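Leave the table clear

When we moved the Dultstead office in March, the new desks came with a catalogue of things to put on them: pen trays, monitor risers, a small bin that clips to the edge. The bill for these extras would have been 500 pounds. I argued against all of it, and I still would.

A table is for whatever you are doing at the moment. If you are eating, it should hold your food and perhaps one other thing.

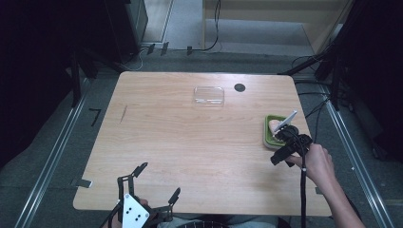
Murray McIntyre disagrees with me. He says a bare table looks unfriendly, and that people work better with their own belongings near them. I accept that some do. But his desk takes him 15 minutes to clear before he can spread out a plan, and he eats his lunch off his knees.

Small dishes help more than organisers do. A square one with a rim keeps food in one place and is easily washed. Clear plastic boxes are good too, as you can see what is in them without taking anything out. I would buy a few of each and stop there.
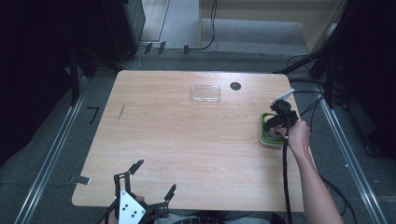 A clear plastic container and a green-rimmed one on a pale wooden tabletop.

The cable hole is the one built-in feature I would pay for. Everything else can go in a cupboard. Brock Perron has asked for a pen tray regardless, and he is welcome to buy one himself.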